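Chapter 9
The Counter as Storage

A kitchen counter is sold to us as a place to work. Within a month of moving in, most of us have turned it into a shelf. The toaster comes out for one breakfast and stays for 13 years. Cereal moves into a jar because the jar looks nice, and then the jar needs somewhere to live.

In this chapter we take up the question of what has earned its spot. Our rule is a plain one: if you use a thing daily, it may stay out. If you only feel that you ought to use it daily – juicers, take note – it goes in a cupboard.
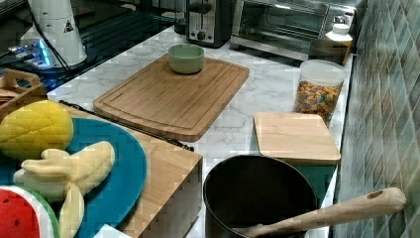
Zulmira Vilela objects that the rule is too kind to toasters. By her reckoning, a household with both a toaster and a toaster oven has two machines for one slice of bread, and should hold a short, frank meeting about it. She would give the space to a second cutting board and leave it bare.

We side with her on the bare board, less so on the meeting. Before reading Section 9.2, clear one stretch of your own counter and cook supper on it. Write down each item you had to go and fetch, and keep the list for the exercises.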